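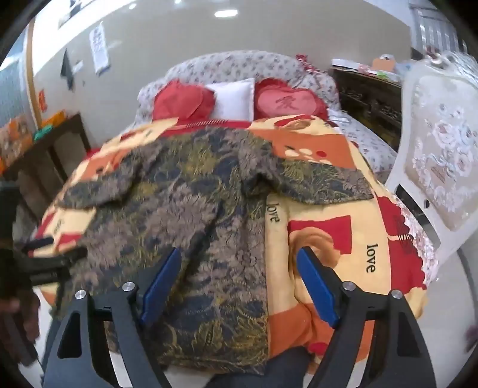
Figure 3. Hand-held two-finger gripper with blue finger pads at a long-sleeved patterned garment laid out on a bed.

4.2 Comparing finger pads on clothing

We went into this part of the study thinking the pads would hardly matter. I'd spent most of October fussing over the linkage (the pivots, the spring, how far the fingers open) and the pads were pretty much an afterthought. Then we tried shirts and jackets on real beds, and the pads took over the whole section!

We compared two pad materials on the same hand-held gripper, the soft Primden pad and the stiffer Mikeline one, and ran 200 grasps with each. A grasp counted if the fabric stayed between the fingers until the operator let go on purpose. Everything else about the tool stayed the same, including the screws, which I tightened myself before every batch because I'm picky about that. On a bare tabletop the two pads came out so close that I wouldn't bet lunch on either one. On a bed it was another story. The mattress gives when you push down, so the fingertips sink in and bring up whatever is under the garment along with it. We logged those double pickups separately, and the Primden pad had 19 of them. 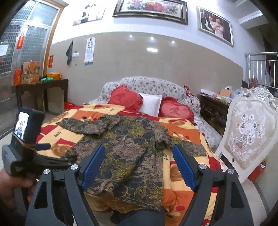
A softer pad isn't the problem so much as the angle you come in at, one reader of our draft wrote back, and you should try a flatter approach before you blame the rubber. That stung a little, but it was fair, and we went back and added a low-angle condition of 30 grasps per pad. Double pickups did go down for both materials. The gap between them got smaller too, although with so few tries I'd be careful about reading much into it.

Two-handed work is where I changed my mind the most. With one gripper you can pinch a hem and drag it, and that's about all. With a second gripper holding the far side, the cloth has some tension in it and the pad can slide under an edge without pushing it away.

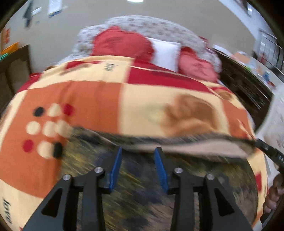 The stiffer Mikeline pad did nicely at this, and I'd pick it for folding any day. It's less pleasant on thin knits, where the ribs can snag a loop if you squeeze too hard (we retired one sweater that way, sorry, sweater).

Wear is still an open question. Our longest-running pair of pads has been through more than 1000 closings and the ribs have rounded off at the tips, but we didn't measure grip force along the way, so all I can report is that the operators started squeezing harder. We plan to log force in the next round with the Plinach controller. Section 4.3 keeps the Mikeline pads on both grippers and changes only the camera mount.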